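Review: Nullon Relluvard two-arm kitchen simulator
Posted 28 August 2020

I bought a single-seat licence for Relluvard in July to test pick-and-place routines before we let them near our real arms. Nullon sells it as a rehearsal tool: you build a kitchen counter, load in a two-armed robot with fingered hands and run your controller against it. I've used it most working days since then. It does a lot well, but I ran into a fault that matters for safety and I think other buyers should know about it.

Installation was painless. The licence server took 15 minutes to set up, and the sample kitchens opened without any fiddling. The marble, the timber and the food are modelled well enough that our vision code behaved sensibly from the first day. The wrist and finger joints can all be driven separately, and the logging is the best I've seen at this price.

The trouble started with the eggplant task. It's one of the stock ones: there's an eggplant in a frying pan and the right hand has to take it out and put it on a plate. The left arm has nothing to do except hold its pose. I queued an overnight batch of 2,000 trials and came back to a success rate that looked far too good.
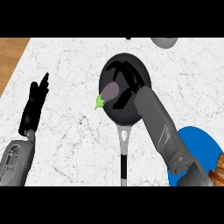 Going through the logs, I found 143 trials marked as successful in which the fingers had gone through the floor of the pan on the way to the grasp. The contact solver had let the fingertips sink into the metal, and the force channel read zero the whole time. On a real bench that same path would drive a hand into a pan at full arm speed. You'd be up for a new set of fingers at the very least, and anyone steadying the pan would be hurt.

What bothers me more is the emergency stop. Relluvard has a force limit that is meant to freeze both arms when it trips. With the force reading stuck at zero it never tripped. I lowered the limit as far as the slider goes and it made no difference. The manual stop button did work every time I pressed it, but that's no help in an unattended batch.

I reported it and got a reply from Abílio Guerreiro on the Nullon support desk 2 days later. He reproduced it from my files and traced it to thin curved surfaces at the default time step. Halving the step clears most of it — at the cost of runs that take nearly twice as long. He also suggested swapping in the thicker pan from the Calado object pack, and I haven't seen a finger go through that one yet. A proper fix is promised for the next release, with no date given.

Before this I used Tronthorpe, which is slower and uglier and has a poor set of kitchen objects. It does throw an error when two solid bodies overlap, and stops the run. Relluvard should do the same by default. For now I've written a check that compares fingertip height with the pan floor and throws out any trial that fails it.

Good for: camera work, reach planning, training new staff on the controls.
Not good for: signing off force limits or stop behaviour on real hardware.

Three stars out of five. I'm keeping the licence and will update the rating when the contact fix is out.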